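Guest Dock and Mooring FAQ
Stondada Boat Basin

14 shares | 3 comments

Do you take transient boats?

Yes. We have 6 transient slips on the inside of the east pier. Slips 1 to 4 have 30 amp power and water. The last two have water only.

Can I reserve ahead?

Four of the slips can be reserved by phone or email. The other two are first come, first served, and we start handing them out at 10 in the morning. Call on VHF before you pass the breakwater and we will tell you what is open.

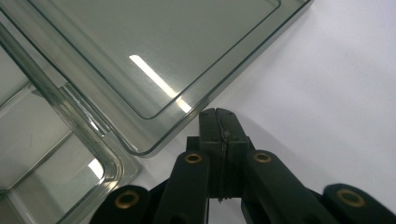

If you have a reservation and are running late, call the office before it closes. We hold the slip overnight and charge the first night either way.

How deep is the entrance?

The channel is dredged, but it shoals on the north side by the second green marker. Stay in the middle. If you draw over 6 feet, come in on a rising tide and ask Lanying Ding at the dock office for the latest soundings. She updates them every Saturday.

Are there moorings?

Yes, in the Brusteck cove across the channel. Moorings are for boats up to 40 feet. Pick up any ball with a white stripe and pay at the office or by the honor box on the dinghy dock. Rafting is not allowed.

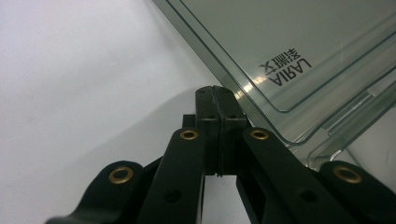
The launch runs from 8 a.m. until sunset between June and the end of the season. Outside those months you will need your own dinghy. Tie up on the shore side of the dinghy dock and leave a long painter so others can get in.

Is there fuel and pump-out?

Diesel and gas are at the Flanance dock, just before our entrance. Pump-out is at the head of our east pier and is free for overnight guests. The hose reaches slips 1 through 3. From the other slips you will have to move the boat.

What is the gate code?

It changes often, so we don't post it. You get it at check-in along with the Wi-Fi password. The showers use the same code.

Can I have mail or parts sent to you?

Yes. Use the boat name and your last name, care of Box 3284. Hongmei Yu keeps packages in the office for 10 days. Tell her if you expect anything heavy.
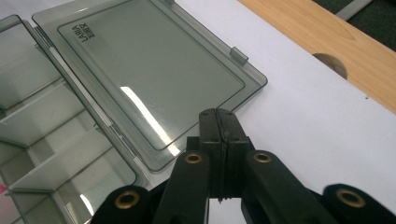 Are pets allowed?

Dogs are fine on a leash. The grass behind the Štefanec boat shed is the place to walk them. Bags are at the gate.

What is check-out time?

Noon. If the slip isn't booked for that night you can usually stay until 4, but ask first.

Share this page | 3 comments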